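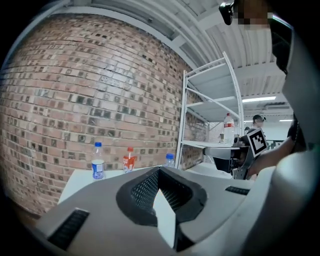
By the owner, Skirnusel drinks and sundries
Released 10 Aug 2018

SKIRNUSEL OPENS A HELP-YOURSELF DRINKS ROOM IN THE OLD VASCONCELOS BUILDING

I'm thrilled to finally get this one out the door. After a summer of sweeping, painting and carrying far too many boxes up a loading ramp, my little shop has a second room, and it's open to everybody who works in or visits the Vasconcelos building. It's a drinks room. You walk in, you take a cold bottle or a room-temperature one, you drop your money in the tin and you go back to whatever you were doing.

I've sold drinks and snacks from the front counter for years now, and the thing people kept telling me was that they didn't want to wait in the lunch line just for a water. Fair enough! So in July I took over the brick room at the back, which had been sitting full of Karnix's leftover packing crates (they were very nice about moving them), and started clearing it out.

The bricks stayed exactly as they were. I had one quote for plastering over that wall and I said no before I'd finished reading the page. It's a big mix of reddish brown and pink with gray and charcoal ones thrown in, and some of the bricks have dark holes in them, and I love the speckled look of the whole thing. The white corrugated ceiling stayed too. Everything I brought in, I kept white to go with it – a white table and a white metal shelving unit with cross-bracing, so it won't wobble when someone grabs a bottle in a hurry.

How it works is simple. Small bottles go on the table, the big ones go on the shelves. There's water, of course, the small clear bottles with the blue caps, and there's something orange-red with a red cap for people who'd like a bit of color with their lunch. The tall bottle with the red label down on the low shelf is water as well, and it's the size I'd take if you're sharing with your whole bench. Empties go in the bin by the door. Please put the caps back on first, I beg you.

Small bottles are $2 each. The price for the large ones is on the card by the tin, and it'll move a little depending on what I pay for a case.

We ran a quiet trial before today, just for the tenants upstairs, and I was floored by how it went. We sold 179 bottles in the first week and 152 in the second, when half the building was on vacation. More than 30 people left notes in the suggestion box. Most asked for fizzy water (coming!), several asked for chairs (also coming, as soon as I find some that stack), and one asked for a piano, which I'm still thinking about.

Skemau, who handle our deliveries, will be restocking in the mornings before the building gets busy. If you come by and the table looks thin, try the front counter, I usually have more in the back there. And if you're planning a meeting or a birthday and need a whole case, tell me a couple of days ahead and I'll set it aside with your company's name on it.

The room is open whenever the building is open. No key, no card, no sign-up. Deliveries use the side entrance, visitors should come through the main hall and follow the corridor past the mailboxes until they hit the brick.

I'd love to see local papers and neighborhood newsletters come by and have a look. Stop at the Skirnusel counter and ask for me – I'm there most days until closing, and the first water is on the house.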